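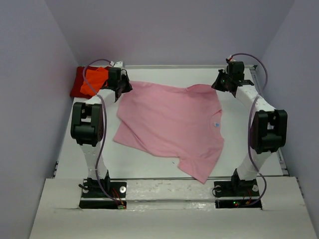 首页 目录 检索 投稿 联系我们

4 双臂衣物整理作业的操作规程与安全要求

阅读时间 12 分钟

4.1 适用范围

本节规定Phí项目各站点在开展双臂衣物整理作业时应遵守的操作规程、区域管理要求和数据记录要求。规程文本由Brarkero会同各站点共同起草，内部代号为Hidari，自2月起在全部站点试行。试行期间形成的修订意见已并入本节，凡与前期技术备忘录不一致之处，以本节表述为准。

规程适用于以2台固定安装的机械臂在同一台面上对柔性织物进行抓取、展平、折叠和堆放的作业，包括遥操作示教、策略回放和自主执行三种运行方式。移动底盘搭载的机械臂、吊装式机械臂以及涉及加热熨烫的作业不在本节范围内。实验室通行的用电、消防和人员准入制度仍然有效，本节不再重复。

现有的机器人安全标准大多面向刚性工件和固定节拍的生产线，对织物这类形态不确定的对象缺少细化要求。织物在被提起后会下垂、摆动或缠绕，其占据的空间随动作改变，仅凭机械臂本体的运动包络难以界定危险区域。同时，双臂在同一衣物上协同施力时，一侧的异常停止会通过织物传递到另一侧。Hidari规程的主要条款即围绕上述特点展开。

4.2 术语

“工作面”指衣物可被放置和操作的台面区域。“待处理衣物”指当前一次作业的操作对象。“暂存衣物”指同样位于工作面上、但不属于当前作业操作对象的织物。“悬停位”指末端夹爪处于衣物上方、尚未下降抓取的姿态。“起始状态”指一次作业开始记录时，待处理衣物、暂存衣物和双臂所处的共同状态。“干预”指操作员在策略执行过程中对任一机械臂施加的控制，包括暂停、接管和急停。

前期各站点对“起始状态”的理解差别较大。部分站点以夹爪接触织物的时刻为起点，部分站点以双臂离开停放姿态的时刻为起点，由此产生的记录在合并时难以对齐。规程统一规定，起始状态应取双臂已就位、衣物静止且夹爪未闭合的时刻。

4.3 工作面的布置

4.3.1 台面与背景

工作面应为单一浅色，允许略有光泽，但不得在作业照明条件下形成影响识别的强反光。台面上的轻微污痕和划痕不影响使用，各站点不必为此更换台面；已影响衣物轮廓识别的污渍应在作业前清除。围挡内壁应采用均匀的浅色，不得张贴图案、标签或说明文字。台面边缘的横梁、导轨和其他金属构件如有磨损，应检查是否存在可能勾挂纤维的毛刺，检查结果记入当日的点检表。

前沿横梁是点检中容易遗漏的部位。图 1 所示工位的白色横梁位于左右基座之间，表面可见深色的小块痕迹和划痕。依照规程，此类外观痕迹本身不构成停用理由，点检人员应以棉布沿横梁全长擦拭，布面出现勾丝的，须打磨后方可继续作业。

4.3.2 双臂的安装

两台机械臂应分置于工作面前部的左右两侧，基座板与台架之间须为刚性连接，不得使用胶带、吸盘或其他临时固定方式。基座板上的紧固件在每个班次开始前以力矩扳手复核。固定件旁如有引出线束，应确认其不会被衣物下摆覆盖，也不会在关节回转时受到拉扯。

双臂末端的可达范围必然存在重叠。规程要求在控制软件中为重叠区设置互斥策略：当一侧夹爪进入重叠区并处于下降过程时，另一侧夹爪应保持在悬停高度以上。确需双爪同时在重叠区内闭合的动作，例如沿中线对折，应作为单独的动作类型登记，并限定末端速度。Phí项目各站点统一使用Dravent作为控制软件，上述互斥策略在其中以配置文件的形式下发，站点人员不得自行关闭。

4.3.3 线缆管理

外置线缆是织物作业中一项特有的风险来源。采用外走线的机械臂，其线缆需为关节转动预留余量，余量过小会限制运动，余量过大则形成可能挂住袖口或领口的环圈。图 1 中，左右两臂均有紫色线缆沿连杆走行，右侧线缆在肘部关节外侧形成较大的环圈，左侧线缆则在夹爪上方拱起。对于这类走线方式，规程作如下要求。

线缆颜色应与台面、围挡及常用衣物有明显区别，便于操作员在监视画面中辨认。环圈应尽可能留在机械臂外侧和上方，在任何登记动作中均不得下垂至衣物提起后的高度范围内。线缆走向一经验收不得随意改动；因检修拆下线缆的，重新安装后应以低速执行一遍完整的动作集，由操作员在现场确认无挂碍后恢复使用。

对于拱起高度高于夹爪的线缆，还应检查其在手腕翻转时是否扫过固定相机的视野。遮挡本身不属于安全事项，但会造成衣物角点的短时丢失，策略在丢失期间继续执行下降动作的，按异常事件处理。

4.4 衣物的准备与放置

4.4.1 衣物的选用

用于示教和测试的衣物应为完整成衣，不得带有硬质饰件、外露别针或未剪除的防盗扣。带有小面积印花或标志的衣物可以使用，印花的位置和大致尺寸应在衣物登记表中注明。试行中发现，领口下方的小标志常被策略用作判断正反面和朝向的线索，若同一批衣物的标志位置完全一致，训练所得的策略在换用无标志衣物时容易出现朝向错误。因此每一批次的衣物中应包含无标志的品种，且两类衣物应交替使用。

衣物与台面的颜色应有足够对比。白色及近白色衣物可以纳入测试，但应单独编组，其结果不与其他颜色合并统计。

4.4.2 起始形态

待处理衣物的起始形态分为平铺、半展开和团置三类。平铺指衣身与两袖均已展开且无明显褶皱；团置指衣领、下摆和袖口中多数不可辨认；介于二者之间的均归为半展开。图 1 为半展开形态的一种典型情形：粉色短袖T恤横向置于台面中部，衣领朝右，衣身有柔和的褶皱，左侧的一只袖子呈不平整的翻折状。按规程，登记时应填写衣领朝向、可辨认的部位以及褶皱集中的区域，不要求填写褶皱的数量。

半展开形态应由人工抛放或由机械臂随机扰动产生，不得由操作员刻意摆出便于抓取的角点。操作员在长时间作业后往往会不自觉地将肩部或衣角推向夹爪一侧，这种倾向会使数据中的抓取难度低于实际使用条件。Nazar Harasym在站点巡查意见中建议，由不参与当次示教的人员负责抛放，该建议已作为推荐性条款写入规程。人员不足的站点可以由同一人抛放和示教，但应在记录中标注。

4.4.3 暂存衣物

工作面上允许保留暂存衣物，以模拟连续整理时的真实条件。暂存衣物应集中放置于工作面的后角，与待处理衣物之间保持可辨认的间隔，堆叠时下层应为已折叠的织物。暂存衣物最多不超过 2 件。

图 1 工位的左后角放有一块折好的深红色织物，其上另有一件橙色衣物，后者有一部分被左侧夹爪和上部连杆遮挡。这一布置满足集中放置的要求，但也说明了遮挡检查的必要性：在悬停位下，固定相机所见的暂存衣物轮廓可能并不完整，若策略依据该轮廓规划左臂的回退路径，应另设一道高度下限，以避免夹爪在回退中触及堆叠物的顶部。织物边缘靠近台面侧边时，操作员应在开始前确认其不会在作业中滑落至台下。

4.5 作业流程

4.5.1 开始前的检查

每次开机后，操作员应依次检查急停回路、双臂零位、夹爪开合、相机画面和指示灯状态。指示灯的含义以设备手册为准，各站点应将手册中的对应表张贴于操作位旁边，不得仅凭灯色判断设备是否可以接近。绿色指示灯亮起不等同于驱动已断电，进入工作面取放衣物前仍须在Dravent中将双臂切换至保持状态，并由操作员口头确认。

围挡开口一侧为唯一的人员作业侧。手臂伸入围挡时，另一人应位于急停按钮可触及的位置。单人值守的时段不得进行策略自主执行，只允许以遥操作方式运行，且每次换放衣物前应按下急停。

4.5.2 悬停与抓取

双臂应先到达悬停位，再进行抓取。悬停位的设置有三个作用：供操作员核对抓取点，供相机取得无运动模糊的画面，并使两侧的下降动作有共同的时间起点。图 1 中的左右夹爪高度大致相同，分别位于衣物上侧左右两角附近，属于规程中的对称悬停。对称悬停适用于提拉和抖展动作；一侧固定、另一侧拉伸的动作应采用非对称悬停，固定侧先行下降。

夹爪下降至接触高度后，应以受限的力闭合。规程不规定统一的力值，由各站点按夹爪型号和织物厚度标定，标定记录随设备档案保存。闭合后应进行一次小幅提升，以判断夹持是否成立以及是否夹入多层织物。判断为未夹持的，夹爪张开并返回悬停位，不得在接触高度上横向搜索，以免指尖刮擦台面或将衣物推成更复杂的形态。

4.5.3 双臂协同

两侧均夹持成立后，衣物即成为连接双臂的柔性约束。此时应启用张力监测：任一侧的估计外力超过标定阈值时，双臂同时减速，随后由夹持力较小的一侧先行松开。前期版本曾规定双臂同时松开，试行中发现衣物会因回弹落向不可预期的方向，个别情况下覆盖在基座附近的线束上，故改为目前的顺序。

急停触发时，双臂应保持夹持并停止运动，由操作员确认后手动松开。若衣物已缠绕连杆或线缆，应先断开驱动电源再进行清理，不得以点动方式退出缠绕。

4.5.4 结束与复位

作业结束后，衣物应由机械臂放置于工作面并松开，双臂返回停放姿态后再停止记录。复位期间的画面可以保留，但应打上单独的标记，不得计入示教时长。作业失败的记录同样应予保存，失败原因按规程附表中的类别填写，附表未列明的写入备注。

4.6 数据记录与质量控制

每条记录应包括双臂关节状态、夹爪开度、全部相机画面、衣物登记编号、起始形态类别以及干预日志。固定相机的安装位置变动后，变动前后的记录应分别编组。相机视野中应能同时看到两侧夹爪和完整的待处理衣物，基座可以部分可见，前方的挡板或台板不应遮挡工作面的有效区域。

试行阶段，各站点共提交记录 840 条，由Brarkero统一复核。复核中退回的记录以起始状态标注不一致者居多，其次为干预日志缺失。动作质量方面的退回较少，主要涉及抓取失败后未返回悬停位、直接进行横向搜索的情形。被退回的记录不作删除，由原站点补正标注后重新提交；无法补正的，归入仅供安全分析使用的子集。

关于干预日志，规程要求在触发时刻自动写入，操作员事后补充原因。单纯依靠事后填写的日志在复核中表现出明显的遗漏，尤其是短暂暂停后继续执行的情况。Dravent目前已支持自动写入暂停和急停事件，对遥操作接管事件的支持尚不完整，站点在过渡期内应以手工方式登记接管的起止时刻。

4.7 讨论

本节所列要求在一定程度上降低了作业效率。悬停位和小幅提升检查延长了单次作业的时间，换放衣物前的保持确认也增加了操作员的负担。有站点提出，在遥操作方式下操作员已能直接观察夹持情况，可以免除小幅提升检查。规程起草组未采纳这一意见，理由是示教数据将用于训练自主策略，若示教中缺少该动作，策略在自主执行时便没有可供模仿的依据，只能以外加规则的方式补入。

暂存衣物的数量上限同样存在争议。较高的上限更接近家庭和洗衣场所的实际条件，但会加重遮挡，也增加了误抓的可能。现行上限偏于保守，待遮挡条件下的回退路径得到充分验证后再行调整。

此外，规程尚未覆盖湿衣物和长幅织物。前者涉及台面积液与用电安全，后者在提起后可能超出工作面的边界，4.3.3 中关于线缆高度的要求也不能直接套用。两类对象在补充条款发布前不得纳入Phí项目的常规作业。各站点如因研究需要进行单独试验，应提交风险评估，并在试验期间由两名操作员值守。

分享 2　评论 2

上一节 下一节 返回目录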